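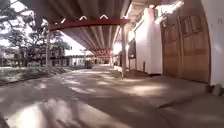
Covered walkway, patches of sun and shade on the concrete.

Akano Camera Trial Kit
For outdoor carts and mobile robots

The Akano kit puts two cameras on one bracket so you can compare them over the same ground in a single run. It fits the Tistus controller and most carts with a flat top plate.

Deep shade under a roof with bright light at the far end is hard on auto exposure. Each camera has its own exposure setting, and the controller saves both streams with a shared clock. You can step through them side by side in the viewer and mark the places where one loses the edge of the path.

In the box
2 camera modules, fixed focus
Bracket, 200 mm wide, with 40 mm of height adjustment
Cables and mounting screws
Printed target card

The controller is sold separately. If you already have a Riltby controller, order the adapter cable with the kit — the plugs are different.

Setup
Bolt the bracket down before connecting the cables. Run the target card routine once for each camera, then again any time the bracket is moved. Recording stops when the card is full and does not write over old runs.

Trial terms
Kits go out on Tuesday. The deposit is $100, returned when the kit comes back complete. For cart fit or cable questions, ask for Neelam Pathak at the sales desk.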